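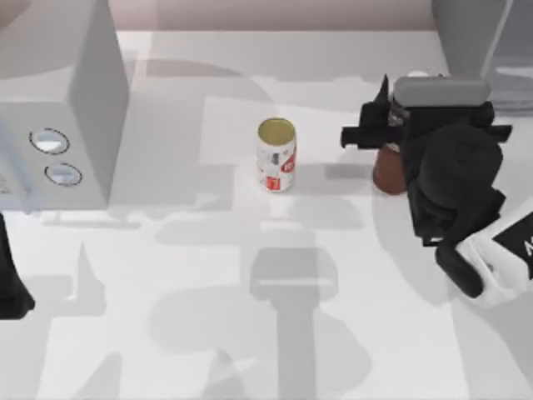 SET-UP GUIDE – PART 2: COUNTERTOP PLACEMENT AND FIRST RUN

Guides > Kitchen > Zanusero water filter > Setting up

By Olga Arrieta
10/7/24

I've put in a good number of these Zanusero filters by now, my own and other people's, and I still read the sheet every time. The one in the carton is tiny and folded like a road map, so this is my version. If you haven't unpacked yet, go back to Part 1 and check that you have the hose, both washers, the cartridge and the little gray wrench.

Pick your spot

You want a flat bit of counter within reach of the faucet. The hose is short (I wish it weren't!) and it hates being bent hard, so try it dry before you commit. Clear away the mugs, soda cans and mail first and give yourself some elbow room. Keep the filter out of direct sun, too. Mine sat by a south window for one summer and I got a green film in the housing.

Connecting the hose

1. Unscrew the aerator from your faucet. Wrap a rag around it if you need pliers.
2. Drop the flat washer into the diverter, then the domed one on top. Swap them and it'll drip.
3. Thread the diverter on by hand until it's snug, then a quarter turn with the wrench. Stop there.
4. Push the hose onto the diverter until it clicks, and give it a tug.

CAUTION: Cold water only. Hot water will ruin the cartridge, and yes, I've done it, washing a lasagna pan with the lever the wrong way.

Fitting the cartridge

5. Peel off both blue stickers. The bottom one is easy to miss.
6. Soak the cartridge in a bowl of cold water for 15 minutes, or until it stops fizzing.
7. Set it in the housing with the arrow pointing up and screw the cap down. A smear of the grease from the packet on the O-ring makes this much nicer.

First run

8. Turn the cold tap on halfway and flip the diverter. The water will come out gray at first – that's carbon dust from the new cartridge.
9. Let it run until it's clear, then keep going for five more minutes. I catch this water in a bucket and give it to the porch plants.
10. Feel around the diverter with a dry paper towel. Any damp spot means back to step 2.

NOTE: If your faucet has an odd thread, Haoran Fan at Plikis talked me through the adapters and was very patient. The Minon one fit my old kitchen, and the Xue one fit my sister's.

A cartridge is rated for 1,000 liters, and at our house that gets us from spring into December. When the flow drops to a trickle, change it even if you haven't used that much.

Last updated 10 weeks after first posting: washer order corrected in step 2.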